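Prirance

Prirance is a hand-held gripper kit used to record manual tasks for training robot arms. It is made by Sultana, a small engineering firm based in Dullside, and is sold both as a kit and as part of a recording service run from the company's site in Sivdale. The kit is aimed at university groups and firms that want examples of everyday handling work but do not have enough robot arms to collect them by remote control.

Background

Sultana began as a supplier of replacement fingers and pads for factory grippers. Its first hand-held unit was a test handle, built so that staff could try out new finger shapes without mounting them on an arm. Customers asked to buy the handle, and a version with a camera followed. The name Prirance was first used for the second version, which had a redesigned trigger and a lighter body. The earlier model is no longer sold, though spare parts are still listed.

Design

Each unit is held in one hand and worked with a trigger. The fingers open and close in proportion to how far the trigger is pulled, and a sensor in the handle records the gap between them. A camera on the body faces forward over the fingers, so that the recording shows the object from close to the point of contact. Units are sold singly or in pairs, the pair being intended for jobs such as folding, pouring or opening a lid.

The battery sits in the handle and can be changed without tools. Recordings are kept on a removable card and copied off at the end of a session. The fingers are held by 2 screws and can be swapped for narrower or softer ones. Sultana publishes drawings of the mount so that buyers can make their own.

Use

A session normally starts with a short calibration, in which the operator opens and closes the fingers fully and moves the unit slowly past a printed marker. The task is then carried out at ordinary speed. Operators are asked to keep the fingers in view of the camera and to put objects down fully before letting go of the trigger.

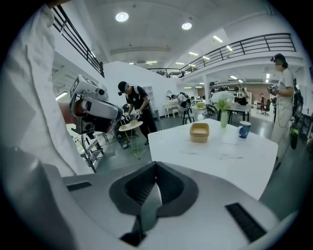

Tasks in the standard list are mostly household ones: clearing a table, moving cups and containers, arranging small items and wiping surfaces. The list contains 278 tasks, each with a one-line instruction and a note on the objects needed. Buyers may add their own, and the supplied software keeps these apart from the standard set.

Recording service

Customers who do not want to run sessions themselves can order recordings from Sivdale. The smallest order is 200 recordings of a single task, and the largest listed package is 3,000 spread over a choice of tasks. The customer receives the video, the finger positions and the estimated path of the unit through space. Recordings in which tracking was lost are removed and done again at no charge. Orders placed in December are handled in the new year, when the site reopens.

Reception

Users have generally found the kit easy to learn, and the swappable fingers are often mentioned as its best feature. Complaints have centred on the weight of the unit during long sessions and on the trigger spring, which some operators find stiff. Tracking is also less dependable close to mirrors and plain walls. A softer spring is now offered as an extra.

The software runs on ordinary desktop computers and exports to several common formats. Support for left-handed triggers was added in a later update to the kit, and existing owners can fit the part themselves.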